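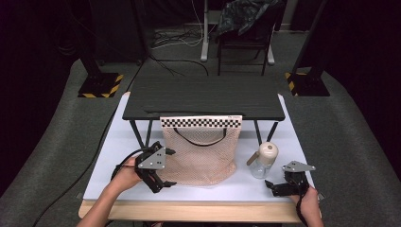
A pair of hand-held grippers at work on either side of a mesh bag and a spray bottle.

Magazine > Technology > Features

Teaching by hand

Sandrine Carré has put the same bag on the same hook more times than she cares to remember. She works at Hegde, a small company on the second floor of a former print shop in Puslow, and her job is to do household chores slowly and well while holding a gripper in each hand.

The grippers have the same kind of fingers that the company's robot will use. When Carré closes one of them around a handle, the system records how far the fingers moved, where the tool was, and what the view looked like at that moment. A batch of those recordings goes into training, and the robot is then asked to do the chore by itself.

"You have to forget that you have fingers," she says. "The first week I kept wanting to put the tool down and just grab the thing."

Hegde started out the other way, with remote control. An operator sat at a desk and moved a pair of small arms, and the robot across the room copied every motion. The company still does this for jobs where the robot's reach matters, such as getting something off a high shelf. But the work was slow. A shift of remote control gave the team 60 usable recordings on a good day. The robot had to be started, checked and reset, and when a joint overheated everyone went to lunch early.

With the grippers in a person's hands, the robot doesn't need to be in the building. Carré has recorded in a colleague's kitchen and in the stockroom of Bretetti, a housewares shop down the street that lends the company its shelves on slow mornings.

There is a cost. A person's arm bends in ways the robot's arm can't, and a recording that looks fine may ask the machine to put its elbow through a table. New demonstrators spend their first 2 days learning where the robot can and can't go. They are told to keep their wrists quiet, to stay in front of the work, and to come at an object from one clear direction.

Soft things are the hardest part. A spray bottle keeps its shape, and once the robot has learned to close on the body of one bottle it does fairly well with others. A mesh bag is a different problem. It sags and wrinkles, and it never hangs quite the same way twice. The handle is thin and can slide between the fingers or fold flat against the front of the bag. Carré's answer is to slow down just before contact, so that the recording holds plenty of detail about the part that matters most.

"If I rush it, the robot learns to rush it," she says.

Her instructions for a session fit on one card. It names the objects, says where they start, and says where they should end up. It doesn't say how to get there. The team wants some variety in how people work, within limits, and 12 demonstrators have now recorded the same set of chores. One of them is left-handed, and his recordings are kept in the same pool as everyone else's.

Mistakes are kept too – some of them. If Carré misses a handle and recovers, the recording stays in, and the robot may learn something from the second try. If she drops the object and has to start over, it goes out. She marks each one herself at the end of the run, then a second person checks a sample.

The current project, called Nevside, calls for 1000 recordings of tidying tasks before the next round of training in November. Carré doesn't know how well the robot will do. In the last round it handled rigid objects well, and with bags it often got hold of the mesh and pulled, with the handle hanging free beside it.

She watched that test from a stool at the side of the room. Afterward she went back to her table and recorded the bag again, this time starting a little farther to the left.

Get our features by email every week. Enter your address to sign up for the newsletter. You can unsubscribe at any time.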